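Home Reviews Opinion Kits About

Should You Rent a Gripper Kit? I Say Yes, With Grumbling

Last updated 29 December 2019

I've been going back and forth on the Tronden hand-held gripper kit all month, and I think I finally know where I stand. Galton will rent you one for 70 dollars a week - you squeeze the handle, it films what the fingers do, and the recordings go off to train a robot arm. I love this idea! Teaching by doing the chore yourself beats typing in positions all night (I've done that, never again).

My gripe is the price of owning one. Galton wants 327 dollars for the starter set, and the spare fingers are extra. Come on. Fingers are the part people drop!

Sowmya Alva, who rents the Lurar version, told me hers took three days to set up. Mine took an evening, so I'd give Tronden the nod there, even if the manual reads like a tax form.

And I like that it's meant for dull jobs. Sorting cutlery is the one I care about - forks, knives, spoons, all that thin shiny stuff lying on top of each other.

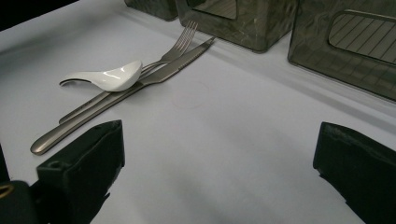

So I'd rent before buying, and I'd hold off on the spare fingers until Galton gets sensible about them.

Contact | Copyright 2019 Heydari | Back to top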